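A Conversation With the Director of Building Operations at Velline

The Velline campus in Grindville has 12 buildings, the oldest of which served as a textile warehouse before the company acquired it. Responsibility for lighting, heating and air across the site rests with the director of building operations, who has held the position for nine years. The director met with the employee newsletter in October to discuss the lighting renewal program, now in its second year.

The program began with a survey of staff. According to the director, complaints about glare and dim corners had been coming in for a long time, but they were handled one work order at a time.

"We would change a tube, close the ticket and receive another one from the next desk," the director said. "The survey brought in 367 responses. When we placed them on a floor plan, it was clear that the trouble followed the old wiring routes."

Louro Hall was selected as the first building. Its ceilings are high, and its windows face a loading court that receives little sun after 2 p.m. Crews worked in the evening so that departments could remain in place. The director described the schedule as the hardest part of the project.

"People were patient with us, but they came in each morning to ladders along the wall and plastic over the cabinets," the director said. "I would plan that differently today. We should have finished one wing completely before opening the next."

Asked about brightness, the director said that stronger light had not been the aim. Offices on the north side were given dimmer controls at the door, and hallways were set lower than before. Workshops and other technical areas kept a higher level.
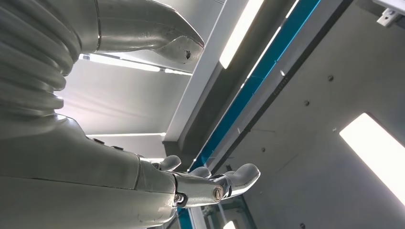

Equipment beneath a brightly lit ceiling.

The Grendum Annex is next. Two of its floors have no ceiling panels, and the director expects that new supports will be needed before any fixtures can be hung. A second survey will be sent to Annex staff before the plans are approved — a step that was left out at Louro Hall.

"We asked people what was wrong, and then we did not ask them what they wanted," the director said. "Several of them told me so, and they were right."

Staff with questions about evening work in the Annex may contact the building operations office.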